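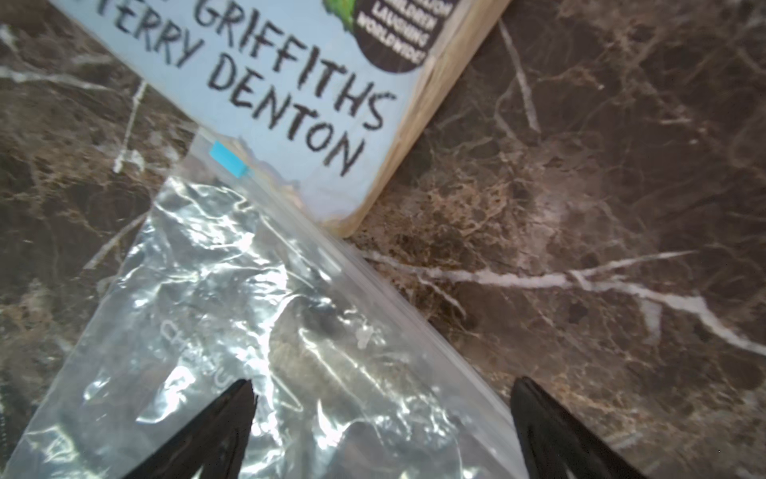

Figure 5. A worn book and a clear plastic bag sharing a countertop.

4.2 Things that land on the counter

I went into this part of the study expecting kitchen counters to be full of kitchen stuff, and I was wrong pretty fast. Books kept showing up! The one in Figure 5 has the names Griffiths and Terry Denton across a pale blue cover, and the lower corner is frayed and whitish — the kind of wear I started to look for (and got weirdly fond of). A crinkly plastic bag overlaps its bottom edge. In my coding scheme that counts as a "touching pair," a label I borrowed from Merike Lapiņa's work on hallway shelves in Skunden. We logged 209 of those pairs in the February round, and I'd guess a book was part of more of them than any of us wanted to sort. Bags were harder. When the film is shiny and folded, you often can't tell what's inside, so I coded the contents as unknown and moved on.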